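Filed under: Kids' Corner > Machines & Code > How Stuff Learns

How does a robot learn to open a door?

Quick one this week. Lots of you asked how a robot knows what to do in a kitchen. Short answer: examples. Loads of examples. Long answer, keep reading.

Think about how you learned to tie your shoes. Somebody showed you. You tried. It came undone. They showed you again, slower. After a while your fingers just did it.

A learning robot needs showing too. But it starts with way less than you did! You already knew what a shoe was. You knew your hands were yours. A brand new robot program knows none of that. It has numbers for where its arm is, and it has pictures. That's the lot.

So the people at the Dornen project make examples for it. One example is one go at one job. Reach for a handle, say. Grab it, pull. While the go is happening, the computer saves two kinds of things:

- what the robot's cameras see
- how the arm and the gripper move

A gripper is the robot's hand, by the way. Two flat fingers. They open and they close, like a clothespin. No thumb, no pinky.

The Dornen kitchen isn't a real kitchen. It's built inside a computer, a bit like a video game level. The program that runs it is called Potell. Drop a pan in there and you don't have to mop anything up. You press a key and the kitchen goes back to how it was.

Some of the pictures come from a camera close to the hand. They look pretty weird till you get used to them. Big gray finger right in your face, kitchen squeezed in behind.
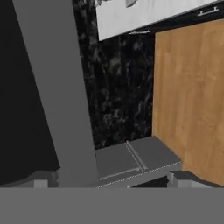 Finger up close, with a black marble wall and a wooden door behind it.

Why save a picture like that? Well, try something. Hold a pencil case at arm's length and look at it. Now bring it right up to your nose. Same pencil case, totally different picture! The robot has the same problem. From across the room a handle is a tiny line. Close up it fills half the view. The program needs to learn both.

And it has to learn that from all sorts of funny angles. Tipped over, from underneath, half blocked by its own hand. You know a microwave is a microwave even if you are lying on the floor looking up at it. A robot has to see lots of microwaves from down there before it gets the idea.

How many goes does it take? For the first set, called Ellia, they stopped at 1,000. The robot could do some jobs OK, but it got muddled when things moved to a new spot. So they kept going. The set is now up to 3,691 goes. That is a lot of handles.

Nobody wants to do 3,691 goes all the same, and the robot wouldn't learn much from them anyway. If every example starts in the exact same place, it only learns that one place. Move the robot a step left and it grabs air. So things get changed between goes. Where the arm starts. What color the walls are. Which way the counter runs.

Try this at home: put a cup on the table, shut your eyes, and pick it up. Easy. Now get someone to move the cup while your eyes are shut. Harder, right? You need to look again. Looking again is what the examples have to teach.

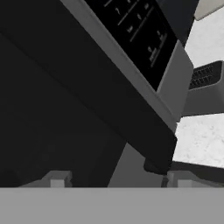

Shuk-fan Chuang says the messy goes are her favorites, and that kids always ask her if she deletes them. Some, yes. But if the arm misses the handle, backs up and tries again, she keeps that one, so the program gets to see how you fix a mistake.

OK so who moves the arm? A person, mostly. They hold a controller and steer it from a desk. Forward, up, turn the wrist, squeeze. It is slow. On a good Sunday one person got through 59 goes and then their thumbs had had enough.

Then comes the boring bit. Checking. Someone watches every go and asks three things. Did the arm do the job on the label? Did the cameras save properly? Does it stop at the end or just sort of wander off? The wandering ones get trimmed. A go with a wrong label is worse than no go at all, becuase the program believes whatever you tell it. Label a door "drawer" and it will think doors are drawers. Not its fault.

There's also a second kind of camera, further back. It sees the arm and the kitchen together. Good for working out where the hand is next to everything else.
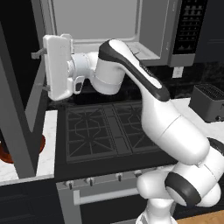 Reaching over the stove, gripper at the edge of an open gray door.

From back there you can see how far an arm has to stretch, and what it has to go over on the way. The hand camera misses all of that. Together they tell more of the story.

After all that, the learning part. The program looks at a picture from an example and guesses the next move. Then it checks what the person did. Wrong? It changes itself a tiny bit. Guess, check, change. Over and over, all night, while everybody's asleep. No breakfast break.

Then it gets a go by itself with nobody steering. Sometimes it opens the door first try. Sometimes it pokes the wall. If it pokes the wall a lot, they go and make more examples near walls.

Words to know

Gripper: a robot's hand.
Example: one go at a job, saved.
Simulation: a pretend place inside a computer.
Label: the words that say what job the go was for.

Your turn. Write the steps for opening your fridge. Every single one. Give them to a friend and they can only do exacly what you wrote. Did you remember to say "let go"?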